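**Planning ahead for the second hand**

Now that the holidays are packed away, it seems a good time to talk about what we'd like to buy this year at the Destwood workshop. Many of you have asked how the robot hand fund is coming along, and I'm happy to say we're further along than I dared hope - though we still have some arithmetic ahead of us.

The plan is to have 2 hands working side by side by July. We've been talking with Zinness about the hand itself and with Rao about the mounting, and the two quotes arrived in the same week, which made for a very enjoyable afternoon with a pot of coffee and a pencil. 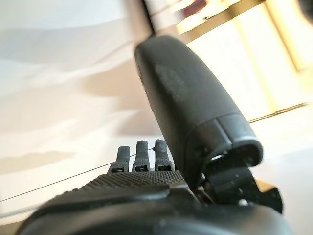
One reader wrote in to ask whether we'd be wiser to hold back part of the money for spare fingers and grip pads, having seen a good machine sit idle elsewhere for want of a small part. We think that's a very fair point, and so the draft budget now has a line for spares, enough for 8 replacement pads and a finger or two besides. It does push the total up a bit, but I'd much sooner explain that now than come back to you in the fall with my hat in my hand!

The other thing to settle is service. Ploltia has offered a 2-year plan that covers visits and labor, with parts billed separately,

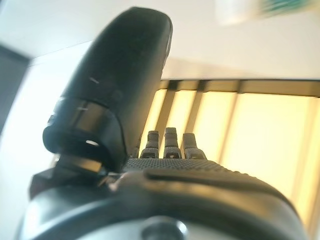
and we're weighing that against simply paying for each repair as it comes. I lean toward the plan, mostly for the comfort of knowing the cost up front, but please do write and tell me if you see it differently. The full draft budget is yours for the asking.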